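Does anything really fix a wood table that has gone dull, or is it all marketing?

Posted in Home Care > Furniture
Asked by Rafia Hayat, 10/10/23

We've had a pale wood dining table for a couple of years. The seller said it was "finished" and left it there. It's a Skirberg, if that means anything to anybody. It used to feel smooth. Now the grain feels raised where people sit, and one end has gone a little gray compared to the rest.

I went looking for advice and got sold to instead. Every page I land on says the wood is "thirsty" and then links to a bottle. My sister-in-law swears by Baloch table oil, and her table looks fine, but her table also looked fine before. I bought a small can of a wax from Fenevmont, tried it on the underside, and after a week I could not tell which part I had done.

So before I spend another 15 dollars on something that smells like oranges: is there anything that works on a light table without turning it yellow? And do I have to sand it? I don't own a sander and I don't want to own one. We eat at it every day, so I can't have it out of use for a week either.

Solid or veneer, I don't know. There is a seam running the long way and I can't tell from that.

4 replies

Canan Gökçe
Find out what's on it before you put anything else on it. Put a few drops of water on a bare spot near the gray end and wait 15 minutes. If the drops sit there in beads, you still have a working finish, and oil will mostly lie on top and get sticky. If the wood goes dark under them, the finish has worn away and oil has somewhere to go.

The seam won't tell you much. Look at the end of the top, where the boards stop. On a solid top the lines from the upper face carry on over the edge and you see end grain. On veneer you usually see a strip stuck on, or a thin layer over something plainer. If it's veneer, keep sandpaper well away from it. The layer can be very thin and once you go through it there is no fixing that at home.

If it's solid and the water soaked in, you don't need a machine. A sheet of fine paper wrapped around a cork block, light strokes along the grain, wipe off the dust, then a thin coat of a clear hardwax oil. Read the can. Plenty of oils sold as "natural" are mostly linseed and they do go yellow, more so in a room that doesn't get much daylight. You want one that says it's for pale woods, and even then I would test it underneath first and give it longer than a week.

Wipe off everything that hasn't soaked in. Most of the sticky tables I've been asked about had too much oil on them and the wrong product was never the trouble. And lay the rags out flat outside to dry, or put them in water. Oily rags in a heap can catch fire by themselves — that part is not marketing.

Darcy Bouchard
just use olive oil, same as a cutting board. been doing it since april and no complaints

Rafia Hayat
Darcy, doesn't that go rancid? Everything I've read says it never dries, and I'm not putting salad dressing on my table. Canan, thank you, I'll do the water test tonight. I'm still not convinced the gray end is wear. That end is by the window and it gets the morning sun.

Tarık Değirmenci
Sun can do it. So can a wet cloth, if that's the end where the wiping starts. I would not trust anybody who says they know which from a post, me included.

I'm the wrong person to ask about products because I gave up on them. Ours is pale, with a joint running lengthwise, a bit grayer on one side of it and a bit pinker on the other. I spent one winter trying to even that out with two different oils and got nowhere that I could see. Now it gets a damp cloth, then a dry one, and I leave the color alone. It looks like a table that people eat at. I can live with a matte surface if nothing sticks to my sleeves.

If you do buy something, buy the smallest size they make.
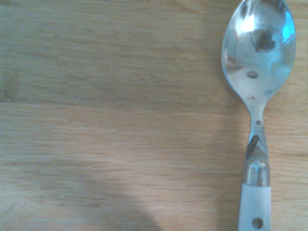 Melahat Dağdelen
A damp cloth is fine until somebody puts a hot dish down. Rafia, if the water soaks in tonight, I would oil it, because bare wood takes a ring from a wet glass very easily and those are harder to get out than gray is. Do one half on a Friday night and eat at the other half.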